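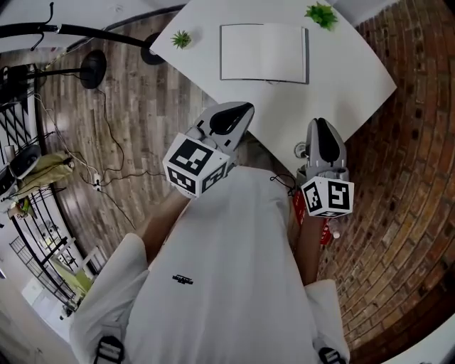
agnes_gillies
Before you touch the calibration again, clean the marker cubes. I say this as a person who spent most of June recalibrating a perfectly good head camera.

phong_ly
Cleaned them twice. Same result. For anyone joining now: it's the Sketalmont pair, handheld, black and white cubes underneath, overhead camera worn on straps. The right hand drops out of tracking in short bursts. Left hand is fine all day. Last session log had 1,384 frames, and 249 of them had no pose for the right cube.

Seema Nautiyal
Are the 249 spread out or in clumps?

phong_ly
Clumps. Mostly when I'm turning a notebook page or reaching past a plant pot.

Seema Nautiyal
So when you roll your wrist. The cube ends up edge-on to the camera, it only sees a sliver of one face, and the solver gives up. Nothing is broken. You are just holding it like a teapot.

dat_ung
Disagree. If it was wrist angle the left would do it as well, unless Phong only has one wrist. My money is on the cube mount. The bracket on ours had worked itself slack and the cube rocked by a hair every time the finger closed. You can't see it, but the tracker can.

Seema Nautiyal
A rocking cube gives you a jittery pose. It doesn't give you no pose.

dat_ung
It does if your filter throws out the jittery ones, and the Merkholm software does exactly that by default. The setting is called "reject unstable" and it's on the second page, where all the useful settings go to retire.

phong_ly
Right, that's news to me. I'll turn it off and look at the raw poses. What do people do about the cord, by the way? Mine loops down from the housing towards my front and I can feel it tug on long reaches.

Trí Tôn
Clip it to your sleeve just above the elbow, leave enough slack for a full reach, then do one full reach before recording. And take everything off the grip that isn't the gripper. Tags, key fobs, lucky charms. Anything dangling near a cube will sooner or later swing across it.

agnes_gillies
The tags on ours are there so people don't walk off with the good one. I have moved them to the charging shelf, and people now walk off with the good one.

Trí Tôn
A price worth paying.

phong_ly
Back with results. Filter off, fixed the charm situation, clipped the cord. Dropouts went down to 27 over a similar length of session. The ones left over are all wrist roll, so Seema gets those. But the raw pose also shows a wobble each time the finger shuts, so Đạt gets the bracket.

dat_ung
Thank you. Two screws, quarter turn each, and don't lean on them. The inserts are plastic and they do strip. Ask whoever runs the Stedden bench how I know.

Seema Nautiyal
And put the filter back on when you've finished, please. It's there for a reason.

dat_ung
It's there to hide slack brackets.

Seema Nautiyal
Check the bracket weekly and it won't have anything to hide.

phong_ly
Tightened both screws, wobble gone. Leaving the filter off for 3 sessions, then I'll switch it on and compare. Does anyone have a spare insert for the right-hand mount? Asking before I need it.

Trí Tôn
Triệu has a bag of them. Message me your address.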